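Reynaldo Dagdag
December 25, 2021

I gave up my car in January and have been taking the bus to work since then. A few people asked how it went, so I'm writing it down in one place. Long thread.

Background: I live on the north side of Burnuvham and work on the far south side. By car it's 25 minutes if the bridge is clear. By bus it's one transfer, the 77 to the depot stop and then the 90 the rest of the way.

The car was a 14-year-old sedan that needed a transmission. The quote was more than the car was worth. I meant to go without for a month while I looked for another one, and then I stopped looking.

Cost first, since that's what everybody asks. I was paying about 400 a month for insurance, gas, parking and whatever broke. The monthly bus pass is 77. Yes, same number as the bus. I've heard the joke.

I still spend money on getting around. I take a cab to the dentist because the office is out by the reservoir and no line goes there. I rented a car twice, once for a funeral and once to move a couch for my sister.

Time is the real cost. Door to door I'm at 55 minutes on a good day. On a bad day, meaning I miss the transfer, it's closer to an hour and a half.

The 90 is timed to leave two minutes after the 77 gets in. If the 77 is three minutes late you watch the 90 pull out. I've written to the transit office about it twice. They sent back the same letter both times, with a different signature.

What helped: taking the 77 one run earlier. It means getting up 20 minutes sooner and standing at the depot for a while, but I haven't missed the transfer on the earlier one since spring.

The depot stop has a shelter with a bench and a roof that covers half the bench. Learn which half.
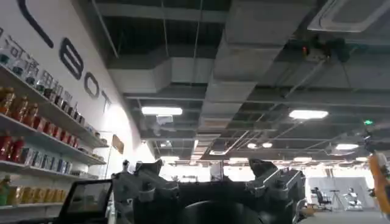 The heater in the shelter is on a push button and runs for four minutes. You have to get up to push it again. Regulars take turns without discussing it.

Clothes. I bought one good coat and one pair of boots with real tread, and that took care of winter. I had been dressing for a 30-second walk across a parking lot and owned nothing warm that was meant to be stood around in.

Summer was harder. The older buses on the 90 have windows that open at the top and no air conditioning. I kept a clean shirt in my desk from June to the middle of September.

Groceries took the longest to figure out. I used to do one big trip every two weeks. Now I stop at the store by the transfer three times a week and buy what fits in a backpack. I throw out a lot less lettuce.

Heavy stuff, like cat litter and rice, I get delivered once a month. Brahim Younis in the replies is right that this means somebody else is driving for me. I don't have an answer to that. One truck for the whole street is probably better than me going by myself.

Reading. I finished 19 books this year, and last year I finished two. I can't read on the 77 because of the hill and the turns, so all of that was on the 90.

For people who get sick reading on buses: sit ahead of the rear wheels, facing forward, and look up at every stop. Marjan Asadi told me this and it mostly worked. If it doesn't work for you, audiobooks from the library are free.

Snow days. There were four when the buses didn't run. I walked home once, which took two hours and ten minutes, and I wouldn't do it again. The other three I called in.

Night service is bad. The last 90 leaves at 9:40 and the last 77 leaves the depot at 10:15. If you work a late shift I don't think you could do what I did, and I'm not going to say you could. My schedule is days, and it's fixed.

I also don't have kids. Nabila Bouzid does this same route with two of them and a daycare drop-off in the middle, and she leaves the house at 6:05. Ask her for advice before you ask me.

Things I miss about the car: keeping a spare umbrella in it. Deciding to leave somewhere and then leaving. The radio. Seeing my uncle in Prastalo, which is 100 miles away and has a bus on two days of the week, neither of them useful.

Things I don't miss: the bridge, scraping ice, the parking garage, and the sound the front left wheel made from 2018 on.

I did lose some weight, but not as much as people on here told me I would. It's an eight-minute walk at each end. My knees complained until April and then quit complaining.

Somebody asked about the pass versus paying per ride. If you ride both ways on most workdays, get the pass. If you go in two or three days a week, pay per ride. The machine at the depot takes cards, the one on the bus only takes coins and it doesn't give change.

Also, if you lose your pass, the lost and found is on the second floor of the main terminal and closes for lunch from 12 to 1. I got mine back both times.

Am I keeping it up? Through next year at least. The city says the 90 goes to every 15 minutes in the fall. They said that last year too – I'll believe it when there's a new timetable taped up in the shelter.

No buses today, by the way. If you're headed somewhere tomorrow it's the holiday schedule, so check before you go out and stand there.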